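Subject: Re: [allholm-home] Wire baskets on wood tables, yes or no?
To: allholm-home list

Hello everyone,

I've been meaning to answer this since it landed in my inbox, and then the month got away from me the way June always does, so please forgive the long reply. I'm quoting the original so that those of you on the digest don't have to go hunting for it.

> I'm setting up a small coffee corner and I'd like to keep the mugs in
> one of those open wire mesh baskets. My table is a pale wood one and
> I'm fond of it. Two questions for the list. Will the wire mark the top?
> And is a basket any good for mugs in the first place, or do they
> just knock about and chip? I have 8 mugs, all different shapes, and
> no shelf to put them on. I'd also love to hear what people
> use on light wood to keep it looking decent. The last thing I tried
> left it sticky for days.

First, the mugs. I'm very much in favor of the basket! I went over to one a few years ago, when we gave up the cupboard by the window, and I wouldn't go back. You can see what you've got, you can carry the whole lot to the sink in one trip, and air gets in from every side, so a mug that went in a little damp doesn't sit there going musty. The one thing I'd tell you is to stand them right side up or upside down as you like, but never stack them in there. Stacked mugs lean, and the handles find each other. If yours are all different shapes I'd split them between two baskets and keep the heavy ones together (I have a great lump of a thing from the Heffernan craft fair that would flatten anything put next to it).

Get one with straight sides if you can. The sloping ones look pretty in the store but you lose the whole bottom corner, and a mug with a big handle ends up sitting crooked. And run your thumb along all the edges before you pay. Mine came from the Giltasum outlet, and I put back two before I found one without a sharp end poking out.

Now for your table. Any wire basket can scratch if you drag it, and on a pale top you'll notice every line once the light hits it from the side. Lift it and set it down, and you'll be fine. I also stuck little felt dots under the corners of mine. They come off in the wash eventually, so buy the big sheet. A cork mat works just as well, but then you've covered up the wood you're so fond of, and that seems a shame to me.
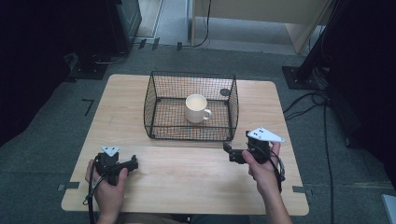
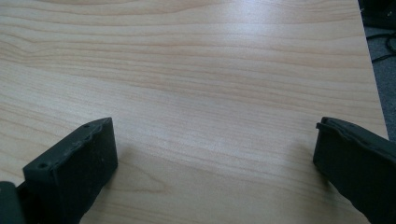 The white mug in its wire basket on the light wood table (first picture), and the grain of the tabletop from close up (second picture).

I do love a grain like that, with the long wavy lines and then the softer loops where it wanders off. It's the reason I'd go easy on whatever you put on it. As for the stickiness you mentioned, my guess is too much product and not enough wiping. I did exactly the same thing with a tin of Hedevus paste the first winter I had it, and the newspaper stuck to the table. These days I use a cloth wrung out in plain warm water with one drop of dish soap, then a second cloth with only water, then a dry one, always going along the grain. If the top has a smooth finish on it already, that's really all it wants. Wax is for bare or oiled wood, and if you aren't sure which you have, put a drop of water somewhere out of the way and see whether it beads up or soaks in.

One more thing about glare, as somebody asked about it in the spring. If your table sits under a ceiling light you'll get a whitish patch in the middle and you may think the finish has gone cloudy. Move your head before you reach for the polish! I once spent a whole afternoon rubbing at a patch that turned out to be the lamp.

If anyone has found felt dots that survive a wash, please write to the list and tell us which kind. And I still have half a sheet of the big ones going spare, free to whoever would like them.

Warm wishes to all, and happy coffee,
your slow correspondent from the Allholm end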